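Call for participants: hands-on trial of the Keltell two-arm bench kit

Posted 2023-12-25 by Bohdan Harasym, Clistau

Clistau writes buying advice for small shops that assemble things. We don't sell equipment and we don't take money from the people who do. In November we got a long loan of a two-arm kit from Keltell, the one advertised with the line "teach it before lunch." We have our doubts about that line. We want people with no stake in the answer to sit down with the kit and tell us how far they get before lunch.

We are looking for 11 people. The trial takes place at our Vilela site.

What you get to work with

Two white arms with fingered hands, mounted over a dark table, and a white task board with blue parts: pegs, cylinders and a gear-shaped disk. Outlines and slots on the board mark where things go. A child could do the board by hand. That is why we picked it.
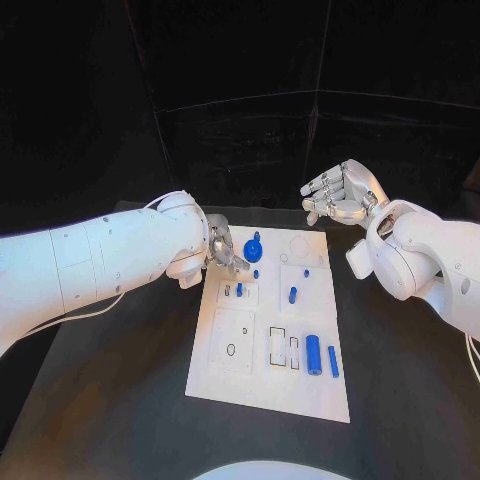

Who can apply

You should be 18 or over and have spent at least a year in work where you handle small parts. Packing, bench assembly, watch or bike repair, dental lab work and electronics rework all count. No programming is needed, and if you have plenty of it we would rather you sat this one out. Keltell's brochure says the kit is for "your existing staff," so existing staff is what we want.

You can't take part if you or someone in your household works for Keltell, for its reseller Trumeda, or for any firm that sells robot arms. People who already own the kit are welcome to write to us, but for a separate survey.

What you will be asked to do

Each person comes in for two sessions on different days. In the first you get the printed manual, the kit and nothing else. You teach the arms to pick up one part and put it where it belongs, then a second part, and so on until the session ends. In the second you come back to your own saved work and we see what still runs after the board has been moved a little.

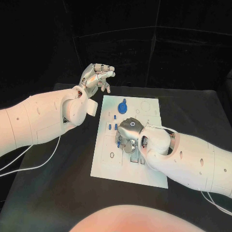
Our main complaint with vendor demos is that they show the easy part of the job. Big piece, clear space, one arm, cut to the next shot. We care more about crowded spots. A closed silver hand pressed down on the board with a small blue peg right beside its fingers is the sort of moment where we want to hear what you think, out loud, while you're thinking it. Would you trust it that close to a part you had to pay for? Would you walk away and get coffee? A member of our staff will write down what you say and won't help you.

You will also fill out a form with 9 questions after each session. Please answer it the same day. We've learned that people get kinder toward a machine overnight.

What the kit claims

The brochure promises 1000 cycles without a reset. We won't test that with you in the room, and we don't believe it yet. It also says the two hands "share the work like your own." Maybe. We would like you to tell us whether the second arm earns its price or mostly waits its turn.
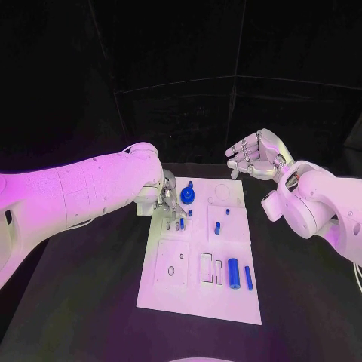

The left hand down among the small parts, the right one held up over the table.

If you think one arm would have done the job, say so on the form. Keltell has agreed in writing that it will not see the results before they are published, and it gets no say in the wording.

Pay and practical matters

We pay $121 per session, by check or bank transfer, at the end of the day. You are paid in full even if you give up early – giving up is a result and we will report it. Street parking only. The room is kept fairly dark, so tell us if low light is hard on your eyes. The arms are stopped before anyone reaches onto the table, and long sleeves have to be rolled up.
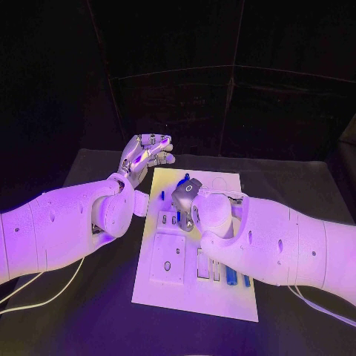
Right hand closed on a grey metallic part, near the top of the board.

How to apply

Send a short note to Bohdan Harasym at Clistau with your line of work, how long you've done it, and the last tool or machine that let you down. A few sentences will do. Please don't send a résumé. We reply to everyone, including those we can't place, and names are left out of the published report unless you ask us to put yours in.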